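Learning the bass line before the tune

I've been playing double bass with the same quartet for 9 years and I still can't improvise a decent solo. I can walk through a standard without getting lost, I can keep time when the drummer is enjoying himself, and I can read a chart if the person who wrote it has tidy handwriting. When the pianist nods at me for a chorus, though, I play the walking line again with more gaps in it and hope the audience is talking.

In February I decided to do something about it and booked a set of lessons with Geert Prins, who teaches in a room above a piano shop. He plays in a trio called Stodusitz. I'd seen them twice, and both times I'd gone home and put my own bass in the corner facing the wall.

The first lesson was not what I'd expected. I had brought a list of scales I thought I ought to know. Geert didn't look at it. He asked me to sing the melody of a tune I played often, so I picked the slow one we usually close the first set with, an old ballad-ish thing by our pianist called Brirnatia. I've played it at nearly every gig since I joined. I got through four bars and then I was singing the root notes.

He asked for another one. Same result. I knew what the bass did on all of these tunes and had only a rough idea of what went over the top. I knew when the saxophone came in and when it stopped, and that was enough to do the job.

So the homework was to learn melodies. No scales, no patterns, no transcribing other people's solos. One tune a week, sung first, then played on the bass with the bow, slowly, in whatever octave I could manage. The bow was his idea and I hated it. I hadn't used one seriously since school and mine needed rehairing, which cost more than I'd planned. With the bow there's nowhere to hide. A plucked note that's slightly flat is over before anyone can complain, but a bowed one sits there.

I did Brirnatia first. It took me 18 days to get it in tune from beginning to end, which tells you what my intonation was like above the octave. The bridge goes up in a way that doesn't suit the instrument at all, and I tried four fingerings before settling on one that crosses to the D string halfway through. I've written it on the chart in pencil.

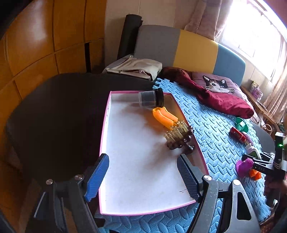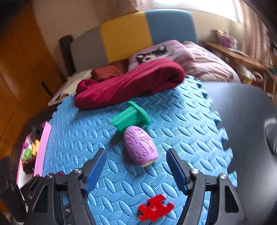

The second tune was Jollel, a fast one in three that our saxophonist brought in last year. I'd always found it awkward and put that down to the changes. Learning it in the wrong order helped: I did the last phrase, then the one before it, and so on back to the start, trying each join until it held the way the jagged tabs on that pale blue foam mat are meant to grip the next piece along. By the end of the week I could play the whole melody at about half speed. I also found out that I'd been playing a wrong chord in bar 12 for a year. It was a B flat where the tune plainly wants a G minor, and no one in the band had mentioned it. When I owned up at rehearsal the pianist said he'd thought it was deliberate.

The next thing Geert had me do was play the melody and change one note per phrase. Only one. It could be a passing note, or a different ending, or the same note a beat late. Then two notes. After a month of that I was playing something that was still recognisably the tune but had bits of mine in it. He didn't call it soloing and I was careful not to either, in case it stopped working.

We had a gig at the Carrasco at the end of the spring, which is a decent room with a low stage and a terrible place to park if you've got a bass. I carried mine 482 steps from the car according to my phone, with the stool over one shoulder. We played Brirnatia as the fourth number. The pianist nodded and I took a chorus. I started with the melody, pizzicato, nearly straight, and moved a few notes in the second eight. On the bridge I used the fingering with the string crossing and it was fine. The last eight I ran out of ideas and went back to the tune.

I've listened to the recording since, which our drummer made on a little machine at the back of the room. It's a bit careful. There's a wobble in the timing around the bridge where I was obviously thinking about my left hand, and I come out of it half a beat early. But I can hear what tune I'm playing, and I couldn't have said that about any of my solos before.

A few people have asked me about strings, so: I changed from steel to a synthetic set in the spring, mostly for the bow, and I've kept them on. They're quieter and I've had to turn the amp up a little. The E takes a while to speak if you're cold. I don't think they made much difference to anything else.

I've got three more lessons booked. Geert wants me to start on tunes the band doesn't play, on the grounds that I'll have no bass line to fall back on. The first is a waltz and I've got as far as bar 16. I've also been told to sing it in the car, where the road noise covers most of it.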